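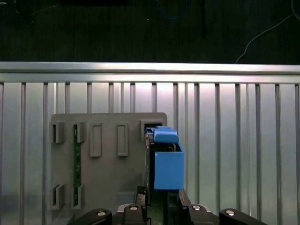 Reading time: 2 minutes

Unit 4 handout: Fixture boards, seated parts, and the open tower

Read this before the bench session. Bring it with you, along with the Nativum parts sheet from Unit 3. The session starts at 9:30 and the bench closes at noon.

1. The fixture board

A fixture board holds small parts in a known place so that the next step can be done the same way every time. Ours is a gray plastic board with raised holders molded on its face. Each holder fits one kind of part. The blue part goes in the holder on the right side of the board.

Hold the blue part upright and bring it in straight. If it tilts, back it out and start again. Do not push harder on a tilted part. The holders are plastic and the edges round off after enough bad tries. Last term we replaced board 3489 for that reason.

Terms used in this unit:
Seated: the part is all the way in its holder and does not rock.
Proud: the part sits higher than it should.
Datum: the edge or face you measure from.

2. The platform and the rail

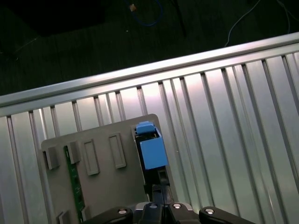

The board can be turned a little on the platform and still look fine from where you sit. Check it against the rail before you start. The rail is the datum for everything in this unit. If the top edge of the board is not parallel to it, write down which way it is off, then correct it.

Grooved aluminum also collects small screws. Run a brush along the grooves at the end of your turn and put what you find in the Somboon tray, even if you think it is scrap.

Cables stay behind the rail. Coil the ones you are not using.

3. The open tower

The second half of the session moves to a desktop computer with the side panel off. Power cord out first. Touch bare metal on the case before you touch the board. 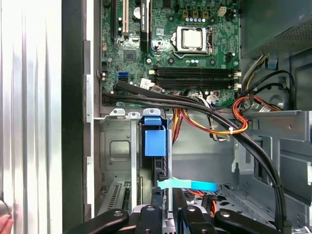 Find these before you unplug anything: the processor socket, the memory slots, the coin-cell battery, the SATA ports, and the expansion slots. Mark each one on the Plivgate outline sheet. White clips at the memory slots open outward. They need very little force.

Follow each power cable with your finger from one end to the other and note where it is tied. Leave the zip ties on.

4. To hand in

One outline sheet, labeled. One paragraph on how you checked the fixture board against the rail. The unit is worth 100 points, 40 for the sheet and 60 for the paragraph. Use the Rirnetness cover page and put your bench number in the top corner.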